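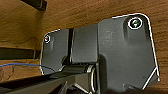 Section 4: Fitting and checking the hinges on your Paltley drop-leaf table

By now you will have the top of your Paltley lying face down on a blanket and the legs set aside somewhere they won't be tripped over. Put the kettle on if you like, as this is the part of the job that rewards a slow pair of hands. The hinges carry the leaf every time it goes up for dinner and down again afterwards, and a few extra minutes spent on them now will save you a good deal of fiddling later.

What you will need

A hand screwdriver that fits the screw heads snugly
A pencil and a steel ruler
The hinge packet marked Furnavlow
A soft cloth
A second person for steps 7 and 8

Please leave the power driver in the shed for this section. It is very easy to strip a screw hole in solid timber, and we get more letters about that than about anything else.

Getting to know the hinge

Each hinge has a large plate and a smaller plate, with the pivot between them. The large plate goes on the fixed part of the top, and the smaller one goes on the leaf. Both sit flat against the underside. The finish is a dark grey that picks up light scuffs in handling, and you needn't worry about those, as they will be underneath and do no harm at all.

Fitting the hinges

1. Lay the leaf beside the fixed top, both face down, with the long edges lined up. Slip a piece of thin card between them so there is a small, even gap along the whole length.

2. Measure in from each end of the top and make a light pencil mark at 410 mm. The centre of each pivot will sit on this mark.

3. Set the first hinge in place with its pivot over the gap. Press both plates down with your fingertips. If a plate rocks, lift it off and look for a crumb of sawdust or a bead of dried oil, and wipe the timber with your cloth.

4. Start the screws by hand, one in the large plate and one in the small plate, and turn each until it just takes hold. Don't tighten anything yet.

5. Do the same with the second hinge, then check again that both pivots are in line with the edge of the leaf. A hinge that sits a little crooked will bind, even if you can barely see the fault.

6. Put in the remaining screws and tighten them all in turn, a little at a time, going back and forth between the plates. Stop when the screw head is firm against the metal.

Note: Every piece of timber is different, and yours may well have knots or dark patches on the underside. We like them and leave them in. If a screw hole falls on a knot, rub a bit of candle wax on the thread first and go gently.

7. Remove the card. With your helper at the other end, turn the whole top right side up and rest it on the legs, following Section 3.

8. Raise and lower the leaf slowly, with one person at each end. It should move evenly and stop level with the top.

CAUTION: Keep fingers, sleeves and small children well away from the gap between the plates while the leaf is moving. It closes with more force than you would expect.

CAUTION: Never sit on the leaf or lean your full weight on it, even when it is up and locked.

If the leaf doesn't sit level

Loosen the screws in the smaller plate by half a turn, have your helper hold the leaf where you want it, and tighten them again. If it's still out after that, check that both hinges are from the same packet. The older Rudanlow hinges look very similar but fold at a slightly different height, and the two kinds shouldn't be mixed on one table.

Looking after the hinges

Once you have used the table for 2 weeks, crawl under with a screwdriver and a torch and nip up any screw that has worked slack. New timber settles as it gets used to your house. After that, once a year is plenty, and many of our customers do it in October before the holiday visitors arrive. A single drop of light machine oil on each pivot is enough. Wipe off the extra so it doesn't creep into the grain.

Spare hinges and screws are sold in pairs. Write to Kamarul Ngui in our parts room, and please mention the colour of the hinge and whether your table has one leaf or two.

Section 5 covers oiling the top.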